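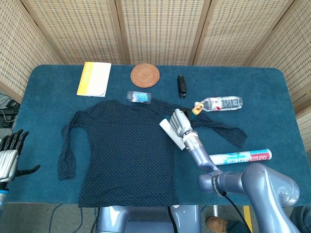 tillberg-listings, read me first

Used car adverts from the Drultness and Lambert dealers, one row per advert. 977 rows. Collected in May, tidied in a hurry, sorry.

What's in the folder
listings.csv - the main file
dealers.csv - dealer name, town, phone (phone often blank)
notes.txt - my scribbles, ignore most of it

Columns in listings.csv
id - just a number, means nothing
make, model - as the dealer typed it, so expect spelling mistakes
year - year of first registration
miles - whole number. Lambert give kilometres for imports, I converted those
price - pounds, no pence
gearbox - manual, auto or blank
owners - blank means not stated, NOT zero
mot_left - months left on the MOT when the advert went up
text - the seller's own blurb, line breaks taken out

Known problems
Price of 500 nearly always means a deposit and not the full price. Check the text column before you use it.
Same car can show up twice if both dealers had it. I took out the ones with matching plates, then dropped the plate column, so you can't redo that bit from this file.
Vans are mixed in with the cars. Meant to split them, havent.
Some blurbs say "one lady owner" and the owners column says 3. Left as is.
Dates in the blurbs are all over the place.

Opening it
Commas between fields, quotes round the text column. Spreadsheet is fine. If the pound signs look wrong pick UTF-8 when you import.

Versions
2 - miles fixed for the imports, empty rows gone
1 - don't use

Please don't
Ring the dealers off the back of this. The cars will be long gone and the prices are old. Not for valuing your own car either.

Lalia (the search page) reads version 2 directly, so don't rename columns without telling me first.

Mistakes, missing rows, questions: Mylene Ambrosio, Tillberg office, mornings best.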